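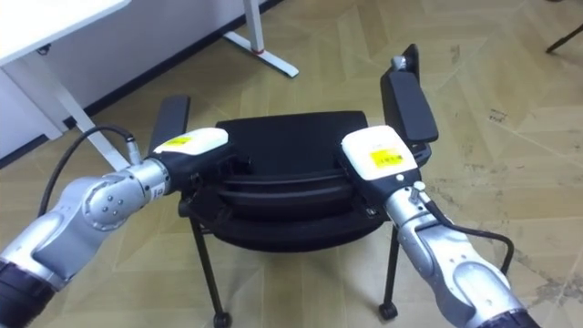 Could you spend a Wednesday evening getting a room ready for other people to use? We're looking for four room hosts to join us at Nisbet from January, and we'd love to hear from people who like a place to feel looked after.

Our meeting rooms are used by language classes, a choir, two reading groups and anyone else who books in. Hosts come in between bookings, put the chairs back where they belong, tuck them under the desks, wipe the tops and open a window. It's quiet, physical work with a start and a finish, and there's usually time for a cup of tea after!

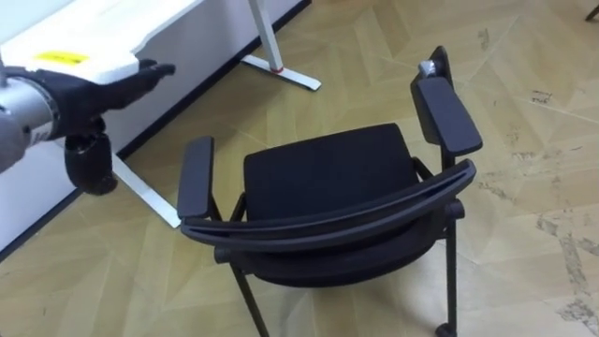

Chairs are most of the job. Every group likes them somewhere else, and by nine in the evening they can be anywhere. We'll show you our layout on your first visit and you'll soon know it by heart. The white desks stand on T-shaped feet that reach out across the floor, so you'll learn to bring a chair in straight and keep its legs clear of them. Please lift on the wooden floor whenever you can - we're very fond of it.

You don't need any experience. You do need to be happy bending, lifting and pushing furniture for an hour or so, and to turn up when you've said you will. If you can't lift but would still like to help, tell us, as we also need someone to look after the bookings diary.

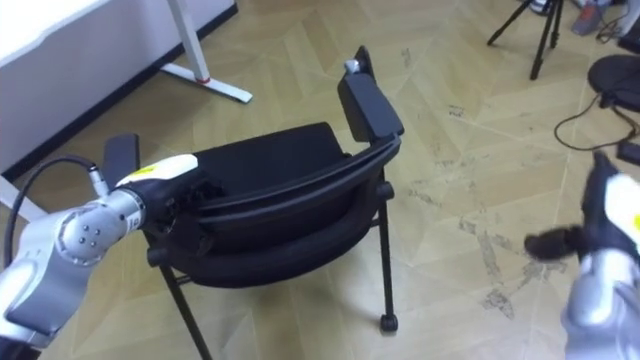 Nisbet Rooms Team

What we offer: paid shifts of two hours, 5.30pm to 7.30pm or 7.30pm to 9.30pm, with your travel covered. Most hosts do one shift a week. You'll work in a pair, and Tamer Sleiman will be with you for the first two.

To apply, send a few lines about yourself to Randa Rawashdeh at the Nisbet front desk, or ring and ask for extension 29. No CV needed. Do say which shift suits you best, and come and have a look round first if you'd like to.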